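Anyone else reading Leinonen's book on the Flastside league?

plaken27
Jan 9, 2019
I'm 300 pages into Oona Leinonen's book on the old Flastside baseball league and loving it! The chapter where both dugouts eat at the same diner had me up past midnight.

jimen_fan
Good book, but she gives the coaches too much credit. The players took the risks – the coaches kept their jobs either way.

plaken27
Did you get to chapter 8 though? She goes after the coaches pretty hard there.

jimen_fan
I did. One chapter out of a huge book.

korletey
With jimen on this one. Still buying a copy for my dad, he grew up on those box scores and he'll argue with every page of it.

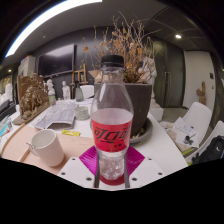
He wants the hardcover, so I'm waiting for the reprint in April.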